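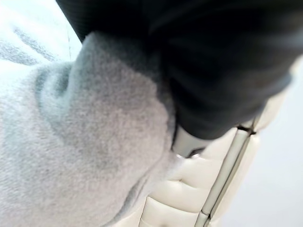

Chapter 7
Automation and the Working Day

What this chapter covers

How tasks are divided between people and machines
What happens to jobs when part of the work is automated
Who decides, and who should be asked

Key terms: task, job, handover, work rate, retraining

7.1 A job is made of tasks

When people talk about a job being automated, they usually mean that some of its tasks have been. The difference matters. A job title on a contract may cover twenty separate things a person does in a shift, and a machine may be able to do one of them well, a second one badly and the rest not at all.

Take the work of getting furnished flats ready for new tenants. Vokard is a letting and furnishing company that looks after 500 flats. Between one tenant and the next, a member of staff checks the furniture, straightens the covers and cushions, notes any damage and reports what needs replacing. Until recently each member of staff did all of this alone. The company has now started to use a robot, supplied by a firm called Vuvard, for part of the handling of soft furnishings.

Soft things are hard for machines. A metal box has the same shape each time it is picked up. A cushion gives way when it is touched, and it can slide down between two seats where its edges are hard to find. A person deals with this by feel and hardly thinks about it. A machine has to be built and taught to do it.
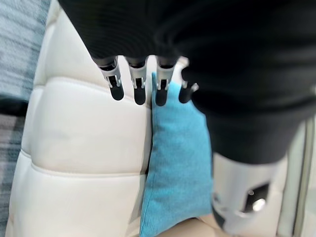

Figure 7.1 Robotic fingers over a blue cushion on a cream leather sofa.

The staff at Vokard listed every task in the job before the robot came. They then marked each one according to whether the machine would do it, a person would do it, or both would be involved. The last group turned out to be the longest. Someone has to open the flat, move the robot from room to room, and decide whether a mark on a seat is dirt or damage.

7.2 What changes for the people

The first change is in the body. Cleaners and furnishers bend, reach and lift through the whole day, and sore backs and wrists are common. If a machine takes over some of the reaching, the strain may fall. It may also move somewhere else. At Vokard, staff said their backs were better in the first month but that they spent longer on their feet, waiting.

The second change is in pace. A person working alone can slow down in a difficult room and make up the time in an easy one. A person working beside a machine tends to fit in with its speed, whether that is faster or slower than they would choose. 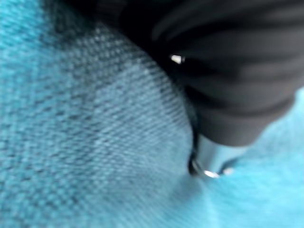

Figure 7.2 Close contact between a dark gripper finger and turquoise fabric.

The third change is in skill. Some knowledge is needed less often, and people worry that they will lose it. Other knowledge is new: how to stop the machine safely, how to read a fault message, when to step in. Vokard gave each worker 2 days of training in April. Several asked for more, and the union asked that the new duties be written into the pay grades — a point we return to in section 7.4.

Before you read on

Choose a job you know well. Write down the tasks in it, and mark those you think a machine could do today. Keep your list, as you will need it again when we look at the Kütt warehouse in section 7.3.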